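Bernitura is looking for a wardrobe and interior door fitter (full-time, workshop and customer homes)

Posted 2 April 2024

Bernitura makes built-in wardrobes, walk-in closets and interior doors to measure. Our workshop is in Plondum, near the old rail yard, and we have a small showroom on Bashir Street where customers can open and close everything before they order. For the coming season we are looking for one more fitter to join the installation team.

About the work

You will install our furniture in the homes of customers. Most of it is sliding door wardrobes, from the simple two-door model for a bedroom to a full wall with a corner and lights. You will also hang interior doors, fit shelves and drawers, and adjust older installations when a customer calls us back. In a normal month the team finishes 70 orders, and each fitter works in a pair.

Two days of the week are usually spent in the workshop. There you cut the tracks to length, mount the rollers, check the panels against the drawing and pack the van for the next job. We think a fitter who has prepared the parts himself or herself makes fewer mistakes later in the house. The other days are on the road, mostly inside a circle of 90 kilometers. Overnight trips are rare, and we always ask first.

What you will do

Read the drawing and check the room before anything is carried in
Level the floor track and fix the upper track to ceiling or wall
Hang and adjust sliding, folding and hinged doors
Scribe side panels and fillers to walls that are not straight (they are almost never straight)
Connect low-voltage LED strips inside the wardrobe
Clean the place, show the customer how the doors are adjusted, and fill in the hand-over sheet

What we ask from you

At least two years of experience with kitchen, furniture or door installation. If you learned the trade in another country, this is fine with us, and you don't need to translate your certificates for the first talk. You need a driver's license for a van and you should be able to lift panels together with a colleague. A big wardrobe door with mirror is heavy and it does not forgive when somebody is in a hurry.

You should be comfortable to speak with customers in English. It does not have to be perfect English. Much more important is that you are polite in somebody's bedroom, that you put the covers on your shoes, and that you tell us the same day if something was damaged.

It is good, but not necessary, if you know the Brener track system. We use it for nearly all ceiling-hung doors and we will teach it to you in the first weeks. Basic knowledge of a drawing program is also welcome – some of our fitters take the measurements themselves and correct the plan before it goes to the saw.

What we offer

A permanent contract after a trial time of three months
Paid travel time, counted from the workshop gate
Power tools and work clothes from the company, plus 200 dollars each year for hand tools that you choose yourself
Paid overtime, or free days instead, as you prefer
A warm workshop with good dust extraction and a kitchen where people really cook 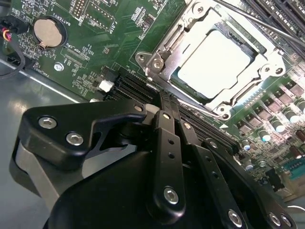 The hourly pay depends on your experience and we will speak about it openly in the first talk. We don't like when an applicant must come three times before hearing a number, so please write in your letter what you expect.

Working hours are from seven to half past three. In spring and before the winter holidays it can be longer, but Saturday work is only by agreement. There is parking behind the workshop, and bus 604 stops at the corner.

How to apply

Send us a short letter and a list of the places where you have worked. Photos of wardrobes or doors you have installed are very welcome, also of difficult ones, under a sloped roof for example. You can leave your papers in the showroom on Bashir Street or use the form on our jobs page. Please write "Fitter Plondum" in the subject line.

We read applications until the end of April. Everybody receives an answer, also when it is a no. If your papers fit, we invite you for a talk of one hour in the workshop and after this for one paid trial day with the team. Please bring your own safety shoes for the trial day – we don't have all sizes in stock.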